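September 13, 2020

Lovham sim cell, notebook, rules for the tabletop runs

OK, writing this up while it's fresh and before I talk myself out of it again. We've been running the tabletop sort in sim for weeks now and I went back through the run log this morning with a big coffee, and wow, we are sloppy! There are 177 runs in there and I can only reproduce the ones where somebody bothered to write down the seed. Mine are as bad as anyone's (worse, if you look at the Rillgate batch, which I did, and then I had to go for a walk).

So, new house rules, starting with the next batch. I'm cribbing a bit from the sheet Tsutomu wrote for the real cell and adding the sim stuff on top.

Seed and scene file go in the log before you press run. Before! If the run crashes you still log it. A crash is a result and I want to see them.

No moving an object by hand in the editor and then saving over the layout. Save a copy, give it a new letter, write one line on what you moved. I lost most of an afternoon to a mug that had drifted a few centimeters between two files with the same name, and I'm still a little sore over it.

Speed cap stays on in sim. I know, I know, there's no one to hit in there. But the Aoki planner behaves differently with the cap off, and then we carry the trajectory over to the hardware and it's a whole different animal. Same limits in both places, same keep-out volume over the table edge, same stop distance. If you really need the cap off for a test, put UNCAPPED in the run name in capitals.

Contacts: any touch on an object that isn't the target counts as a fail, even if the pick goes fine afterwards. We were letting nudges slide and I think that's how our numbers got so pretty. I re-scored the last batch under this rule and 8 passes went away. Ouch, but good to know.

Start every run from the home pose. Starting with the gripper already down by the plate saves maybe a second and makes the approach check meaningless.

Two people sign off on a rule change, and it gets written in here, with the reason if you've got one. Chat messages don't count (I'm looking at myself).

Still open: what do we do about the collision margins? Clirkard meshes are fine for the boxy stuff but the basket is all little openings, and the margin fills them in, so the planner treats the sides as solid. Conservative, fine, I can live with it for reaching over the rim. I'd like to have it settled by December so the hardware sheet and the sim sheet can finally be one sheet.

Layout for the next batch is below, go ahead and argue with me in the margin.
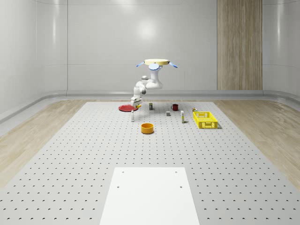 Reiko Takagi: fine with all of it except the contact rule. A brush at creep speed and a knockover shouldn't land in the same column, or we'll never know which one we're fixing. Can we log peak contact force next to the fail and keep the pass line where you put it? I'll sign if that goes in.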